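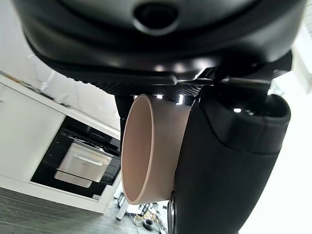 Julián Bravo wrote after the last talk that he gave up on racks because every cup he owned ended up with a ring of water under it. I want to start with his complaint, as most of you will have the same one.

Stand a cup straight on its rim on a flat mat and the air stays inside. Tilt it or lay it on its side and the air gets through. Straight-sided cups roll, so lay them across the rods with some thought.

Pause here. Ask who has a double sink.

Next point – racks that sit over the basin. The drips go down the drain and the counter stays free.
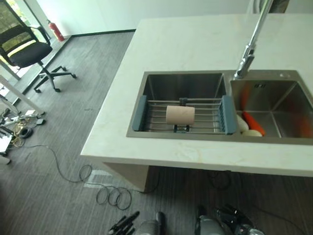
Pull the ends out until they grip both edges, then push down once to test. Keep heavy pans off it. Wash vegetables in the other basin, so dirt doesn't splash up onto clean cups.

Mention Waltraud Eder's habit: she empties the rack at night, before bed, and wipes the rods. Two minutes.

If time is short, skip the part on towels and go to questions.

Contact: Prultmont Home Talks, PO Box 3264 | © Prultmont | Back to top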